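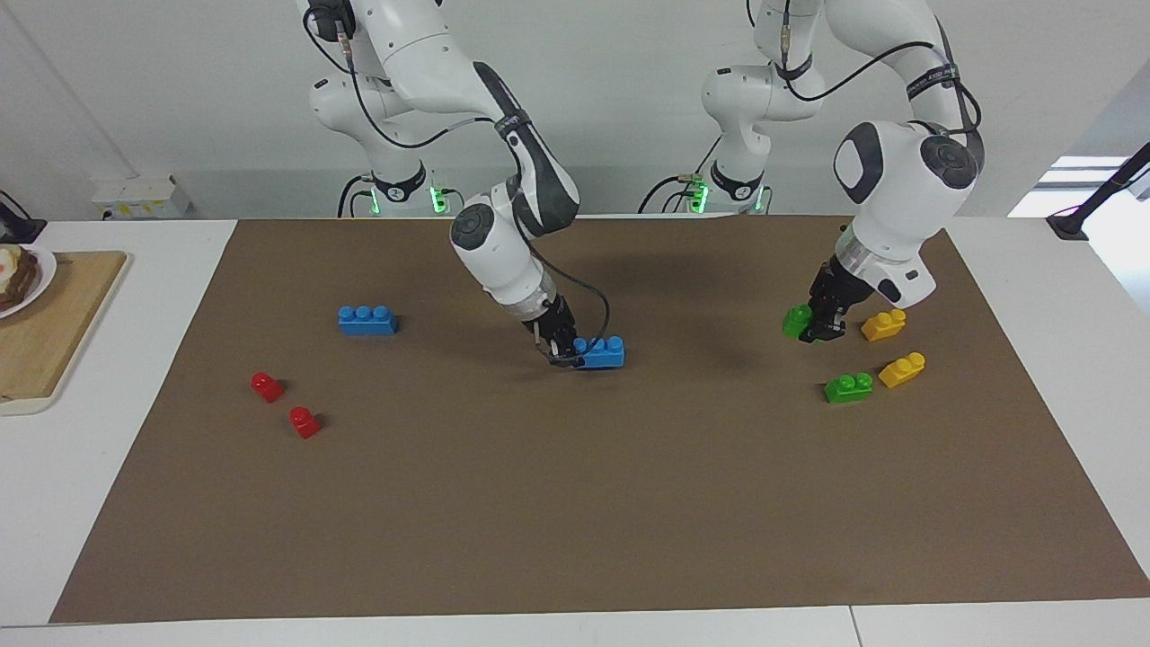 3.2 Materials and procedure

Figure 2. Toy building bricks in four colours on a brown paper mat.

The sorting task was given to 37 children at the Norelitz and Vevar nursery schools in June. Each child worked alone at a low table with one adult, and the session was held in the morning, before the meal. The bricks were of the common plastic kind in blue, red, green and yellow (Figure 2). We chose brown paper as the ground, for in the pilot study several children were distracted by a patterned cloth.

The child was first asked to name the colours in the home language and then in English. After this the adult said only "Put together the ones that belong together" and did not speak again until the child stopped. We did not correct any answer. If a child was silent for a long time, the instruction was repeated one time with the same words.

All sessions were recorded in sound, which gave 900 minutes of speech. Two of the authors, Begum and Miah, wrote out the recordings separately, and the differences between them were discussed with Samarakoon. The final transcript has 2160 utterances. From these we removed 200 in which the child spoke to another person in the room, or in which the words could not be heard well enough.

Colour words were counted as correct also when the pronunciation was influenced by the home language. Mixed forms, for example an English colour word with a home language ending, were marked separately and are treated in Section 4.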